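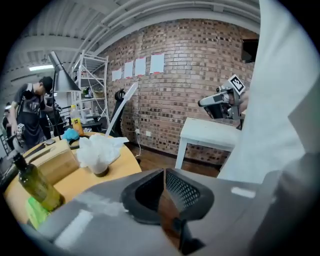 Is the Beltus hand-held gripper kit worth it for a small group?

Posted by geddes_garage

Hi all! I'm trying to talk our little robotics club into the Beltus kit, the one where you get a pair of hand-held grippers and the Vemine software to turn your recordings into something an arm can learn from. The price I was quoted in May was $1339, which is most of what we have for the year (gulp). We'd be using it for tabletop stuff, mainly picking up bottles and cups and bags and putting them in boxes. Has anyone here lived with one for a while? I mostly want to know if the jaw pads hold up and whether it's miserable to use for a whole afternoon. Also, do I really need the support plan?

fatar_fan

We've had ours since last fall and I like it a lot! The pads are the weak spot. The rubbery part is fine, but the mesh gets grubby and then smooth bottles start slipping, so wipe it down every session and order a spare set with the kit (shipping on its own is silly). Clear cups are harder than you'd think, and thin plastic bags are worse, so start your people on cardboard boxes and a rag until they get a feel for how hard to squeeze. My wrist is done after 2 hours. We trade off now and the recordings got better too, because tired hands do weird jerky things.

I skipped the support plan and haven't missed it.

tablesaw_tim_no_relation

too expensive. print your own

brickwall27

I'd say get the plan for the first year, sorry fatar_fan. Our second gripper quit tracking after more than 4 months and they swapped it, no argument, but only because we were covered. Before you call them, check that the marker on top is flat and clean. Ours had a corner peeling and I lost a whole evening to that one! The Vemine software is okay, kind of slow on my old laptop, and the export menu is buried under Session, then Tools. Ask if they'll rent you a kit for a month first. They did for us and took it off the price.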